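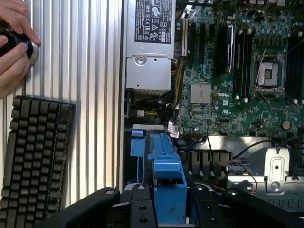 Figure 1. Open Dell tower with the processor socket empty and the power supply still in place.

Teardown of a Desktop Computer: Is "Tool-Free" True?
Agyeman Technical Program, Doltcombe

Our question was whether an office desktop comes apart as easily as the Furon repair handout claims. The handout gives 600 seconds for a full teardown. Our first run took 686, and we had read the steps beforehand, so I doubt a beginner would come close.

The colored parts are supposed to tell you what to touch. That works for the drive, which sits in a blue plastic carrier.
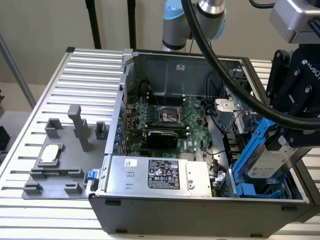 It works less well elsewhere. The power supply has a plain silver screw in a recessed bracket, and no color tells you what to do with it. The handout skips this — we checked it twice.

We also question the parts value. The Kindorus price list has a complete tower at 3705 points, but it never says whether that includes a processor. Ours would need one.

With only 2 runs, our times prove very little. The second run was not timed properly and is left out of the results.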